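Chapter 5
Demonstration by Hand and by Remote Control

A robot arm can be given a task without a written program. A person performs the task through the arm, the joint positions are stored, and a policy is fitted to the stored runs. This chapter covers two ways of doing so. In hand guiding, the operator holds the arm and moves it directly. In remote control, the operator moves a separate input device and the arm follows.

Hand guiding needs little equipment, but the operator's hands often enter the camera view. Remote control keeps them out of it – at the cost of delay and a weaker sense of contact.

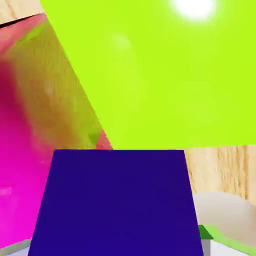 Simulation allows remote control to be practiced with no hardware at risk. The Orodel set, used in Sections 5.2 to 5.4, holds 1194 simulated runs, of which 271 are kept back for testing. Views taken close to the work show surface and edge detail well, but near objects can blur or hide what lies behind them.

Section 5.1 defines the terms. Section 5.5 treats the Manríquez method for removing pauses from a run – readers who plan to record their own data should study it first.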